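Notebook, Lastent retreat planning, December

Picking up from last page. Chapel at Vitmont confirmed for both evenings, but only until 7. After that they lock the side door and the long way round is unlit, so evening worship has to start earlier than we had it. Moved it to before supper. Kitchen not thrilled but fine.

Numbers. 16 signed up from Brophy, 15 from Cevine. Lastent list still not in, chased again this morning. Need it before we do rooms. Ground floor to be kept for anyone who ticked the stairs box, do NOT give these out first come first served like last year.

Trial run of the Saturday-style timetable with the small group. Notes:

- opening psalm too long read aloud by one voice. Split it, side to side.
- silence after the first talk worked at 7 minutes. Any longer and people start on the biscuits
- workshop on lament ran over, same as in spring. Give it the double slot, drop the second hymn practise
- small groups mixed across churches = much better talk, keep

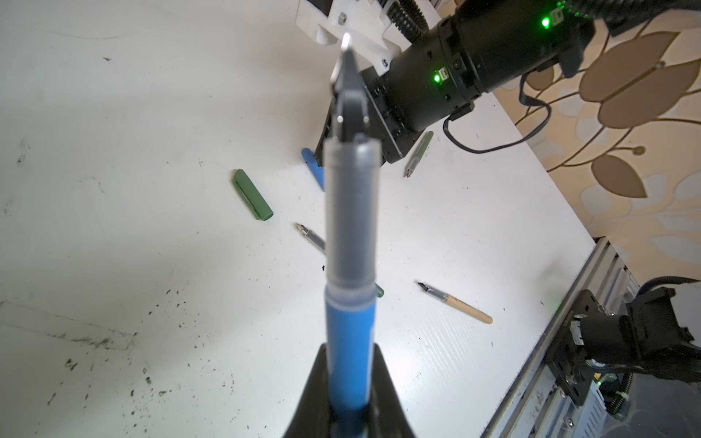 Handouts next. The prayer sheet is still the old version with the wrong response in the third section (says "Lord, hear us" where everyone now says "Lord, in your mercy"). Fix before printing. Larger type on the whole thing, I could barely read it by candlelight and I had my glasses on.

Speakers: 2 plenary talks, not three. Agreed. The gap goes to walking or rest, no one has to sign up for anything. Ask both speakers to leave out the slides, the chapel wall is no good for it and the projecter hums.

Songs: piano at Vitmont is a good bit flat, guitar can tune down to it but the flute can't. Either no flute or no piano. Lean towards no piano, try it unaccompanied for the closing service and see.

Communion still open. Brophy happy with either form, Cevine want to check back home first. Leave a gap in the order of service and don't print that page yet.

To do: Lastent list, prayer sheet, ring kitchen re supper time, find the box of tealights (vestry cupboard?).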